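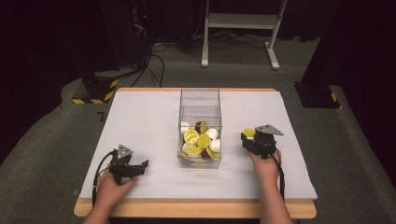

Up at 5, frost on the windscreen, no time for toast. Rukville by seven. Creek's down 12 cm on the peg since last month and the bank by the old ford has slumped again, fresh clay all down it. Took the kayak as far as the willows and had to drag it home over the gravel. Boots full. Must find the other paddle.

Bought a bag of blood and bone at Mendunora on the way back, 31 dollars!! Robbery. Also stakes for the tomatos, which I will probbaly forget in the ute till September. 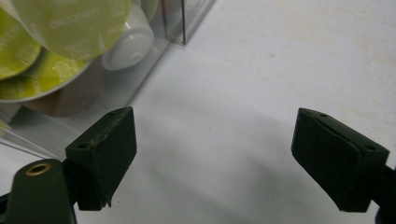

Do I bother replanting the bank before winter? Only the top half – sedges and a few bottlebrush, leave the toe alone till the water settles.

Rang the nursery at arvo tea. They can do up to 80 tubes, no bottlebrush till next week. Fine. Need guards as well, the wallabies had every single one last time.

Read a bit of the parish history in bed. Ford already on the 1812 map apparently, which can't be right, must be a misprint, surely nobody was out here then. Check at the library.

Knees sore. Dog stinks of creek. Bins out tomorrow, and ring about the pump – still making that noise.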